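About Stenik

Naming and trademark screening for companies that make things, sell things or are about to.

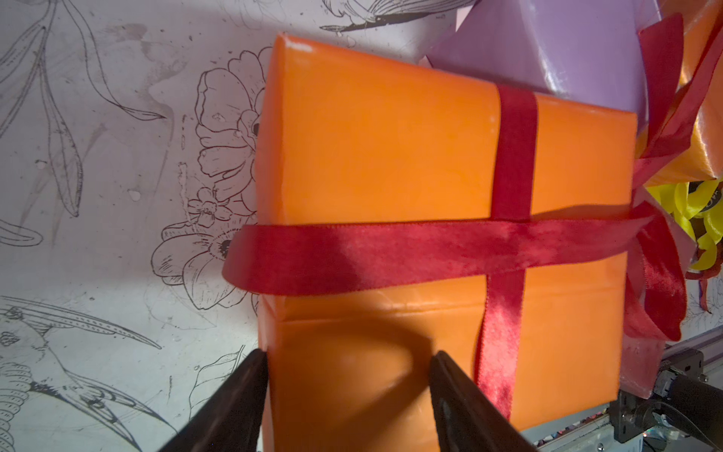

Orange gift wrap with a dark red ribbon.

Who we are

Stenik is a naming firm. We come up with names for companies, products and services, and we check whether those names can be used. We also help companies change a name they already have, which is slower work and usually involves more people.

The firm was started by Bernd Weidemann, who had spent most of his working life in packaging before he moved over to names. In packaging he kept seeing the same problem. A product would be designed, printed and boxed, and then a letter would arrive from a company in another state with a similar name on a similar shelf. The boxes went to the recycler and the launch moved back a season. He thought the checking should happen at the start, in the same room as the ideas, and that is still how we work.

There are 19 of us now. Most of the staff are writers or researchers. Two are linguists. We have one designer, who makes simple word marks so that clients can see a name in type before they vote on it. We don't do full logo systems, websites or ad campaigns.

What we do

New names. A typical project starts with a long list of 300 candidates. Clients never see the long list. We cut it ourselves on grounds of sound, spelling and obvious conflict, then screen what is left, and present a short list with notes on each name. The notes say what we like, what we don't, and what we found in the search.

Screening. We look through federal and state trademark records, company registers, domain names, app stores and ordinary web results. We also look at how a name is being used without registration, because a shop that has traded under a name for years can have rights in it even if it never filed anything.

Renaming. Some clients come to us because they merged, some because they outgrew the old name, and some because the old name or mascot has become hard to defend. We have worked with two amateur sports leagues and a summer camp in that last group. Feelings run high in these projects. People have the old name on jackets and on the gym floor, and they want to be heard before anything is decided. We hold open meetings, we write down what is said, and we give the record to the board along with our own advice. The board decides.

Language checks. If a name will be used outside the United States, we have it read by native speakers in each market. They tell us what it sounds like, what it rhymes with and whether there is slang we should know about.

What we don't do

We are not a law firm and we don't give legal advice. Our screening is meant to knock out names that are likely to cause trouble, so that you don't pay a lawyer to look at 30 names when you could be paying for three. Before you file or print, a trademark attorney should run a full search and give you an opinion. If you don't have one, we can suggest several. We take no referral fees.

We don't run naming contests, and we don't offer unpaid sample names as part of a pitch. We are happy to show past work and talk through how we got there.

We also don't sell names we already own. Every list is made for the client who ordered it. Names that a client turns down go into a closed file and are not offered to anybody else in the same line of business.

Some of our work

Skemance is a scheduling service for small dance and music studios. The company had been using a plain descriptive name that it could not register and that customers kept mixing up with a competitor's. The new name is made up, has three syllables and was clear in every class the client needed.

Flokeo makes fittings for garden irrigation. The owners wanted something short enough to mold into a small plastic part. They had a favorite of their own going in, and we screened it first. It was already in use on hose nozzles, so we started over. Flokeo was the second name on the short list, and it was picked at the first meeting.

Karabulut is a family bakery supply business that asked us whether it should change its name before opening a second warehouse. We talked to its customers and told the family to keep it. The name was well known in the trade, people could spell it, and it belonged to them. That project was our shortest, and we billed for the interviews only.

How a project runs

Most new-name projects take between six and ten weeks. The first week is interviews. We ask to speak with the people who will approve the name, all of them, at the beginning - a late arrival with a veto is the most common cause of delay. After that we write, screen, present and revise. The fee covers two rounds. A third round is charged at a lower rate and is not often needed.

We quote a fixed fee in writing before we begin. Half is due at the start and half when the final report is delivered. Language checks are priced by market and listed on their own line.

Everything you tell us is confidential, including the fact that you are looking for a name. We list clients on this page only with their written consent and only after the name is public.

Where to find us

Our office is in Suite 503, on the fifth floor, at the elevator end of the hall. Visits are by appointment, Monday through Friday. The building has step-free access from the parking lot side.

For new projects, use the inquiry form and tell us what the name is for, where it will be used and when you need it. We reply within two business days. We close for one week each February for staff training, and messages sent during that week are answered when we get back.

For press questions about names and trademarks in the news, write to Bernd Weidemann at the office. He will comment on naming in general but not on a client's business or on a case that is before a court.

Page last updated 4 June 2023.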